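Policy trained in sim: success rate drops when I randomize the table objects, is my eval wrong or my policy?

Asked in June by mutgate_kitchen

Hi all, long post, sorry in advance. I'm training an imitation policy for tabletop pick and place in a simulated kitchen. The demos are scripted, 2000 of them, all generated with the planner that ships with our lab's setup (we call it Lekitz, it's a pile of Python on top of a physics engine, you won't find it anywhere). The policy takes one scene camera plus joint positions and a short text instruction, and it outputs chunks of end effector deltas.

With the object positions fixed the way they were in the demos, I get 9 failures out of 100 rollouts, and I was pretty happy with that! Then I let the evaluator shuffle where the objects go on the table and everything went sideways. It still reaches, it still closes the fingers, but a lot of the time it goes to where the thing used to be in training.

The kitchen I use for most of the evals is this one, with the dark cup-like container as the usual target and the other small stuff as distractors:
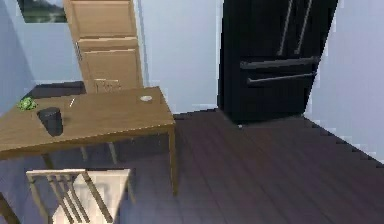 Scene camera view of the eval kitchen, small objects spread over the table, fridge at the back right.

What I've tried so far: more training steps (no change), a bigger image encoder (slightly worse, which annoyed me), and dropping the joint positions from the input. That last one helped a bit on the shuffled layouts but the motions got jerky and it started bumping the table on the way down.

My advisor wants a results table for a workshop paper and I don't know which number to report. Is the fixed layout number meaningful at all? And is there a known fix for the "goes to the old spot" thing, or do I just need way more demos?

3 answers

Answer by Edivaldo Furtado (accepted)

Your eval is fine, I think, and it's telling you something useful. The policy has learned the trajectory and mostly ignores the picture. If the target sits in the same place in every demo, there is no reason for it to look at anything, and the joint positions alone nearly tell it what to do next. Your experiment with dropping them points the same way.

I had this exact problem on a project called Stakel. What I'd do, in this order:

Regenerate the demos with shuffled start positions. Don't add more, keep the same 2000 and just spread them out. Your planner knows where everything is, so it costs you a night of compute. Shuffle the distractors separately from the target or you'll teach it that the target is always left of something.

Then put the joint positions back in, but mask them out at random during training. I masked them on 15 percent of the samples and that kept the motion smooth without letting the policy lean on them. You may need to play with that.

Also look hard at your camera. You've got a wide view with a lot of floor and fridge in it, and the objects are tiny. By the time that gets resized for the encoder, the little white stick is going to be a couple of pixels of nothing. Either crop to the tabletop or add a wrist camera. I did both, and the wrist camera made the bigger difference for the last bit of the approach.

For the paper, report both numbers and say which layouts were seen in training. A reviewer will ask anyway. Use the same saved list of seeds for every model you compare — I once spent two weeks chasing an improvement that was just an easier batch of layouts.

Comment from mutgate_kitchen: oh wow, I never even looked at the resized images. Just did and yeah, the stick is gone. Regenerating demos tonight, thank you!!

Answer by beaudoin_sim

Agree with the above on the shuffling. One thing to add: check that your shuffler isn't dropping objects half off the table or on top of each other. Mine did, and a chunk of my "failures" were layouts where the planner couldn't solve it either. Run the scripted planner on your eval seeds first and throw out the ones it can't do, and write in the paper that you did that.

Answer by guest

just use more data. worked for me

Comment from Edivaldo Furtado: more data with the same fixed layout won't help here, they'd need to vary it.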